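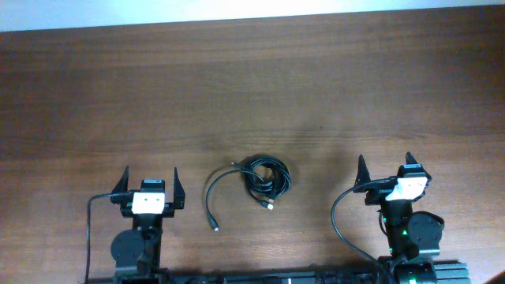
Speaker notes, session 2: timber tabletops and glare
Carmela Sanna, Wednesday

Slide 1. Title. Give the scope: finished wooden tops, reddish-brown colours, pale walls. Stone and laminate are in the Turkier session.

Slide 2. Grain direction. State the convention first. Grain is named from the long edge of the top, whatever side you happen to be standing on. Move to one corner and the same lines run on the diagonal. Ask the room to sketch both before the next slide.

Slide 3. Uneven light. A top under a single source reads brighter in one area and darker toward the corners. Check the lamp before blaming the stain. The Gilta panel, job 2461, was sent back for a colour fault and the finish was within tolerance.

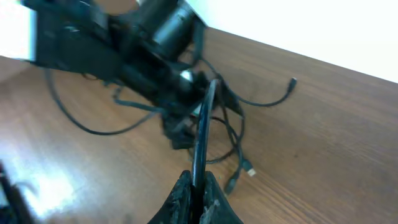

Slide 4. Glare. Strong light on a reddish-brown finish washes it out to pale tan and the grain goes with it. Never match a colour in that patch. Shade the top or change your angle, then compare. Martinelli sample 1101 goes around the room at this point. Get it back.

Slide 5. Cables. Keep them off the area being assessed. Black leads throw thin shadows that can be mistaken for darker streaks in the grain.

Slide 6. Walls. Plain white is acceptable. Record the wall colour on the Numell sheet, line 4, with the time of day.

Questions. If asked about matte topcoats: less glare, same procedure. Handouts are by the door, 100 copies.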